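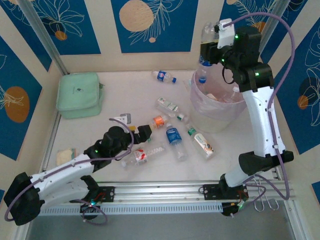
Three Thousand Bottles and Counting

The job, as Iwona Malinowski describes it to her relatives, is putting bottles in a bin. She has two robot arms to help her, and it takes all day.

Malinowski works at Movley, a small company that wants machines to tidy up after people. Before a machine can do that, somebody has to show it how, and then show it again with the bottle turned the other way. Each showing is called an episode. By the end of June the team had recorded 3,817 of them, most featuring the kind of drinks bottle you would find rolling under a car seat.

An episode goes like this. Somebody scatters the trash across a pale floor between the walls of what the staff call the booth. The operator steers the arms from a pair of hand controls. A gripper closes on a bottle, carries it over to the clear bin, tips it cap down and lets go. Then the operator presses a pedal, and somebody has to fish everything out and scatter it again.

The scattering is harder than it sounds. People are tidy even when they try to be messy, and in the first weeks the bottles kept ending up in polite rows. Hendrik Meijer, who runs the recording schedule, now hands out a sheet of starting positions and gets annoyed when anyone improves on it.

Meijer also chose the walls. The first set was plain gray, and a model trained against them did nicely until it was shown a different room, where it reached with great confidence for nothing at all. So the booth got new panels: deep blue, covered in white leaves and flowers, with big orange and beige circles. "It looks like a hotel breakfast room," he says. "The robot will have to get used to hotels."

Not everything on the floor is meant for the bin. A mint-green zippered pouch is in there to be left alone, a lesson the model took 6 training runs to absorb. Malinowski is fond of the pouch and would like it back one day.

Mistakes are kept. If a bottle slips and the operator recovers it, the episode goes into a folder of its own, and Meijer rates those above the clean ones. Malinowski, who can now clear the floor in under four minutes, has been asked to be a little worse.

She is trying. The next batch is cans.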